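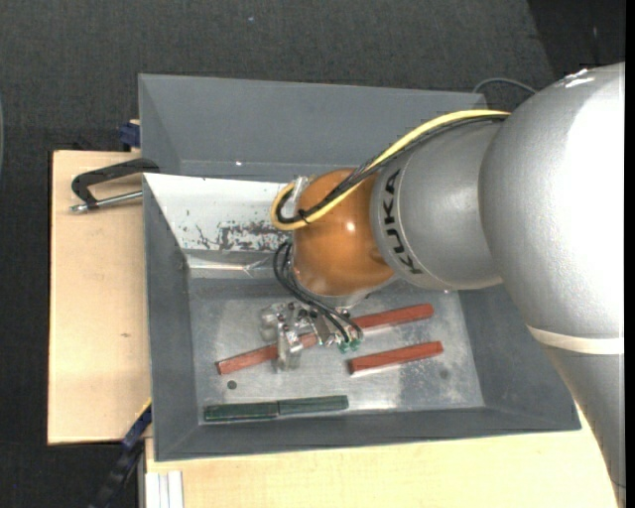 KUKA arm over a bin of red and green bars.

Police in Haltholm say a man was arrested Thursday night after a fight outside the Kudach Street synagogue. Correction: the arrest was Wednesday night.

Two people were treated for cuts and bruises. Both are home.

Witnesses say it began as an argument over a blocked driveway. A 72-second video has been going around since this morning. It starts after the first shove, so it doesn't show who began it.

The synagogue board put out a short statement asking people to stop sharing the clip. It has 1,806 views so far.

No charges yet. Police want to hear from anyone who was on Kudach Street. Case number ends in 119.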